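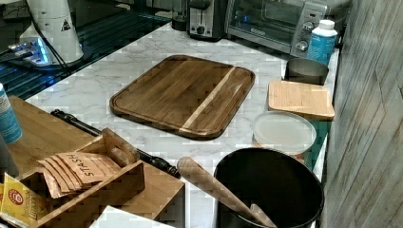 Counter in the shared kitchen, with the striped cutting board and the toaster oven.

MORKSIDE HOUSE, RESIDENTS' KITCHEN MEETING
Minutes, February
Start: 6:30 p.m., in the dining room

1. Minutes of the last meeting
Read and accepted. One correction: the new dish rack was bought from Cellorgate, and the minutes had said Intarasuk. Intarasuk only made the shelf brackets.

2. The counter
Most of the time went to this point. Several residents said that it is difficult to prepare food for more than one person because many things stay on the counter all day. The meeting looked at the things one after another and decided as follows.

Toaster and toaster oven: both stay at the wall. A proposal to give away the toaster was made and did not pass. The residents who eat early prefer it, and the oven is slow for two slices of bread.

Large cutting board (dark wood with the pale stripe): stays out. It is too heavy to lift every evening. It is for bread and vegetables only. Please do not put it in the sink. It will be oiled once a month.

Small bamboo board: also stays, but it should stand upright behind the large one and not lie on top of food containers.

Food containers: they go in the refrigerator, with room number and date on the lid. The meeting asks everybody to respect this, as it was already decided in the autumn.

Rolling pin: to the second drawer. It should not be kept in the black pot.

Black metal rod with the turned ends: it was asked to whom it belongs. No one present could say. It was suggested that it is a curtain rod from the upstairs hall, and this will be compared with the brackets there. Until then it goes to the storage closet.

3. Tea
The bamboo tea organizer stays in its corner. Tea in it is for all residents, including the Stash sachets. Who wants to keep a private tea should keep it in the own room. It was asked if the house can buy tea from the kitchen money. Agreed, up to 26 dollars a month.

4. Kitchen money
The balance is 2289 dollars. From this, 80 dollars are set aside for a second shelf above the counter. The offer from Nesta was discussed, but the delivery cost was not clear. A new offer will be requested in writing.

5. Other
The light over the sink was reported again. The window must be closed at night.
Residents of the ground floor ask that the dishwasher is not started after 10 p.m. Agreed.

End: 7:50 p.m.
Next meeting in April, same room.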